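Last updated: 27 December 2023

I bought the Junell metal bin in December after my third plastic tub split down one corner, and I'm already thinking about a second. It's grey, it's heavy and it takes up far more of the table than I'd planned for - measure first! The sloping sides are great for sweeping bits into a corner, though tall things do lean about. Mine has picked up plenty of scratches and I couldn't care less. My friend Cadi reckons it's ugly (she's right), but she's asked where I got it.

One moan: the two little holes in the floor. Fine for brushes and pens, useless for beads or screws, so I keep a saucer for those.

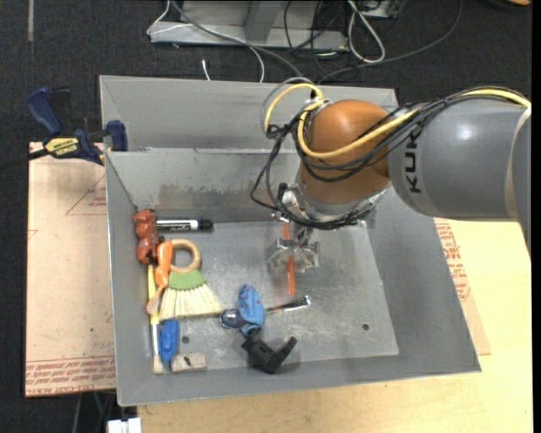
The bin on the table, with the round-handled brush and a marker over on the left.

I'd give it 8 out of 10, and I'd go higher if it came with a lid.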